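3.2 Choice of restaurants

We visited 57 small restaurants in Lilham and Deswood in October. Most of them sell noodle soup at a low price, and only seven prepare the broth on site. The owners told us that guests began to ask for this after the Dobson food market opened. In three places the price of a bowl was raised, and the number of regular guests stayed roughly the same. Tautahi found a similar pattern for bakeries. 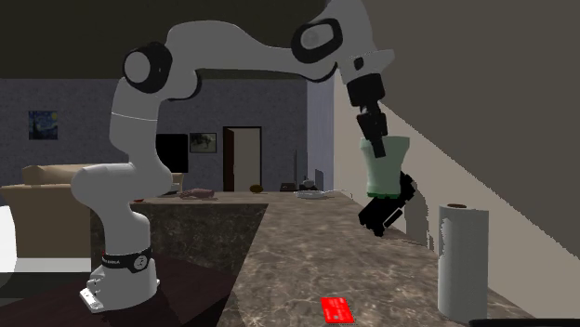

Figure 3. White seven-jointed arm with black wrist, simulated.

The answers of the owners are compared in the next section.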